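Pan de centeno y cola en la puerta: ya abrió Rekorby

Llevaba desde febrero pasando por delante del local con los cristales tapados con papel de periódico, y el martes por fin lo quitaron. Rekorby, la panadería que todo Sirkport esperaba (bueno, yo al menos la esperaba muchísimo), abrió a las siete de la mañana y a las siete y diez ya tenía yo la nariz pegada al mostrador. Vivo a dos calles, así que no tiene mérito.

Para quien no lo sepa, el local fue horno desde 1927 hasta que cerró hace unos años y se convirtió en una tienda de fundas de móvil bastante triste. Themba Coetzee lo alquiló el otoño pasado con la idea de volver a encender el horno viejo, y se pasó el invierno entero peleándose con la chimenea. Me contó que el primer deshollinador se negó a subir y que el segundo sacó un nido entero, con su barro y sus ramitas - lo guarda en una caja, no sé muy bien para qué.

El primer día salieron 400 panes y a las once y media no quedaba ni uno. Yo me llevé una hogaza de centeno con semillas de alcaravea, que me pareció estupenda, y dos bollos de cardamomo que no llegaron a casa. El centeno tiene la corteza muy oscura, casi de café, y una miga húmeda que aguanta bien la mantequilla fría. Al día siguiente lo tosté y estaba todavía mejor! Los bollos, si me preguntáis, podrían llevar un pelín menos de azúcar por encima, pero eso es manía mía.

Lo que más me gustó fue el queso. Mattes Engelhardt, que antes vendía los suyos en el mercado de Timell, tiene ahora una vitrina pequeña al fondo, junto a la puerta del obrador. Hay uno de cabra con ceniza, otro de vaca curado que se desmiga al cortarlo y un requesón que traen por la mañana y que vuela. Le pedí 100 gramos del curado para probar y acabé volviendo a la cola a por más (la señora de detrás me miró regular).

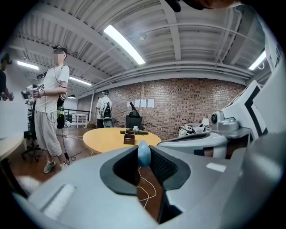
Horarios y precios

Abren de martes a sábado, de siete a dos. Los domingos y lunes, cerrado, aunque Themba anda dándole vueltas a abrir los domingos solo con bollería si encuentra a alguien que quiera madrugar. La hogaza de centeno se vende entera o por mitades, y también hacen una blanca de masa madre de 555 gramos, un peso rarísimo que viene, según él, del molde que apareció en el sótano. Los bollos salen en dos hornadas, a las ocho y a las diez, y la segunda suele tener menos cola.

Se puede encargar pan de un día para otro dejando el nombre en una libreta que hay junto a la caja. Por teléfono todavía no, que la línea se la ponen la semana que viene, o eso les han dicho. El requesón no se encarga: hay que ir temprano y ya está.

De momento no hay mesas. Sí hay un banco fuera, al sol hasta media mañana, y café de filtro para llevar, bastante rico y servido muy caliente. En mayo quieren empezar con pizza al corte los viernes por la noche, con el curado de Mattes y cebolla asada. Si la masa se parece a la de la hogaza blanca, me vais a ver por allí todas las semanas.

La panadería está en la calle Zürcher, en la acera de la farmacia, y los sábados conviene ir andando porque el mercadillo ocupa todo el aparcamiento.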